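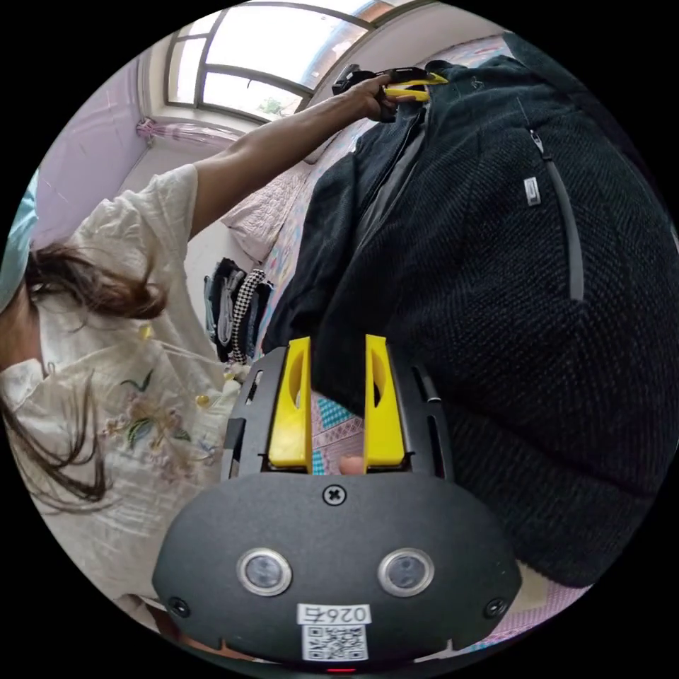 Teaching a robot to tidy clothes

Have you ever tried folding a jacket while wearing oven mitts? Tricky! Now imagine your hand has just two stiff fingers. That's what a clothes robot has to work with, and it needs a really good teacher.

At Zuvwood, a company that cleans and looks after clothes, the teachers are people like Shireen Van der Merwe. She used to fold shirts and jackets all day. Now she spends part of her shift showing robots how it's done, using grippers she holds in her hands. They have bright yellow fingers, the same colour and shape as the robot's own.

Some lessons are about fluff. A fuzzy black jacket is laid out flat on a bed, collar at the top, and out comes the lint roller. 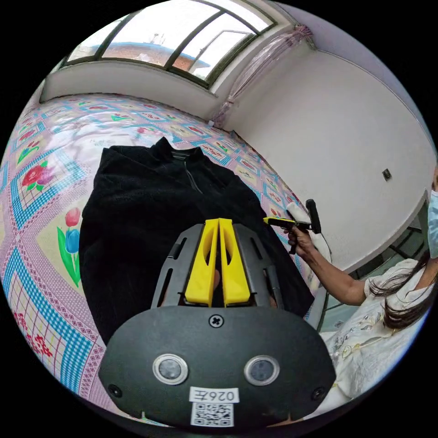 Will the robots take everyone's jobs?

Jobs at Zuvwood are changing. Robots may do more of the plain folding, so people are learning new work, such as teaching, checking and fixing. Some workers love that, and some worry about it, so the company talks it over with them before anything changes.

Practice, practice, practice

One good fold isn't enough. A robot might need 1,000 tries at the same job, because cloth flops in a new way every time! Corduroy has ridges and makes a thick, chunky bundle when you fold it up.

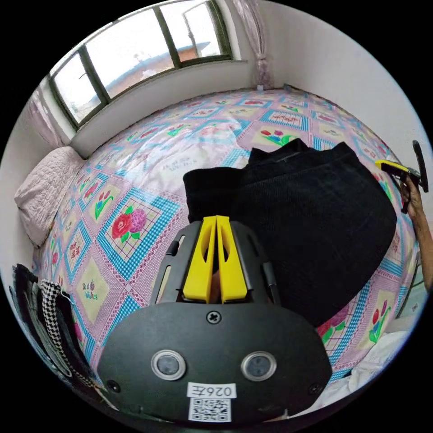

What people still do best

Ruan Shezi has worked with clothes for 8 years. He can spot a loose button in a second and knows which stain needs which soap. His favourite part of the day is still chatting with customers, and he's keeping that job for himself!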